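How to Clear a Table with a Tray (Without Buying Anything Silly)

Every few months somebody tries to sell me a better way of carrying cups from one place to another. Trolleys, stacking caddies, a thing with suction pads. I've read the blurbs and I remain unmoved. A tray with a handle at each end does the job, and most of what goes wrong with trays is down to how they're loaded.
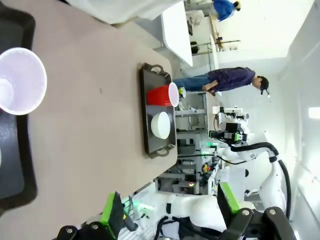
So this page is about loading, lifting and unloading, in that order, for plastic cups, bowls and the other light stuff that piles up on a shared table by four in the afternoon. If you're carrying cut glass or a roast dinner for twelve, some of it will still apply, but you'll want to slow down and I wouldn't rely on me.

What you need

A tray with handles. A cloth. Somewhere to put the dirty things, and a bin within a few steps. That's the list. I have seen lists for this same job with 14 items on them, including gloves.

On handles: loop handles on the short ends are better than cut-out slots, in my experience. You can get your whole hand through a loop. Slots are sold as "comfort grip" and I have yet to meet the hand they were designed for. The Walavard tray I used for years had slots and it left a groove across my fingers every time. I moved to a plain Trekedness one with loops and stopped thinking about it.

On non-slip mats: I'm doubtful. The Gagnon mat was supposed to hold a full mug at an angle. It held it for the first week. After that it had crumbs and squash in it and was about as grippy as a dinner plate. If your tray is slippery, a damp tea towel laid flat does more, and it goes in the wash.

Step 1. Empty before you load

Tip out dregs first. People skip this and then wonder why the tray is swimming. Take the cups to the sink, or bring a jug to the table and pour everything into that. Scrape bowls into the bin. A cup with two fingers of cold tea in it is the heaviest and least stable thing you'll carry all day.

If there is a lot on the table, do this for the whole lot before the tray comes out. It's tempting to empty one, load one, empty one, load one. I timed it both ways once out of spite and the all-at-once way was quicker, though not by enough to make a fuss about.

Step 2. Put the tray on the table, not next to you on a chair

The tray should be flat and fully on the tabletop, with the nearer handle close enough to grab without leaning. If the table is crowded, push things back to make room. Don't let the tray hang over the edge "just for a second". That second is when somebody walks past with a coat on.

Step 3. Load the wide things first

Bowls go down before cups. A round bowl has a big flat bottom and stays where you leave it. Put it towards the middle if it's the only one. If you've got two, put one near each handle so the weight is even. I know the usual advice is "heaviest in the centre" and that's fine for one heavy thing, but two bowls jammed together in the centre leave you nowhere sensible for the cups.

Step 4. Stand the cups up, or lay them down on purpose

An empty plastic cup can be knocked over by a sleeve. You have two choices. Stand them in a group so they prop each other up, or lay them on their sides from the start. Lying down looks untidy but a cup that's already over can't fall over. What it can do is roll, so point the open end at the bowl or wedge it against the rim of the tray.

Nesting cups is the third way, and I'm less keen. Two or three are fine. Beyond that you get a tower, and thin cups stick together so badly that you spend longer prising them apart than you saved. Loltar do a set with little ridges that's meant to stop the sticking. It does, mostly. It also makes them a pain to clean inside.

Keep it to 5 cups and a bowl or two on a normal tray. More will fit. The question is whether you can see your feet.

Step 5. Test before you lift

Take hold of both handles and slide the tray an inch towards you. If anything shifts, sort it out now. If one end feels heavier, move the bowl. It takes no time and I have never seen it in a single guide, most of which go straight from "load" to "enjoy your tidy table".

Step 6. Lift and walk

Elbows in, tray at waist height, both hands. Bend your knees if the table is low. One-handed carrying is for waiters, who are paid to be good at it. Look where you're going and not at the cups. Staring at them makes your hands wobble, and you'll walk into the bin.

Ask people to move before you set off. Saying "excuse me" halfway across a room with a loaded tray is too late for everyone.

Step 7. Unload in reverse

Put the tray all the way down on a flat surface. Cups off first, bowls last. Don't balance one handle on the edge of the sink and pick things off with your free hand. I did this for years. I also swept up a lot.

Then wipe the tray, both sides. The underside picks up whatever was on the table and will happily print it on the next one. Pay attention to where the handles join, as that's where the sticky stuff collects.

Common questions

Is it worth having two trays? If you have the space, yes. One for clean things going out and one for dirty things coming back. They needn't match. Different sizes or colours are more useful, so you can tell them apart.

Do I need a deep one? Probably not. A shallow rim is enough to stop a rolling cup. Deep trays hide teaspoons.

Can the tray go in the dishwasher? Check the bottom for a mark. If there isn't one, wash it by hand. I've had a tray come out of a hot cycle with a bend in it, and a bent tray spins on the table like a coin. It's good for nothing after that, though mine lives under the plant pots.

How often should I replace it? When a handle goes loose. Otherwise leave it alone. I've read that you should swap trays every couple of years for hygiene, on a site that sells trays.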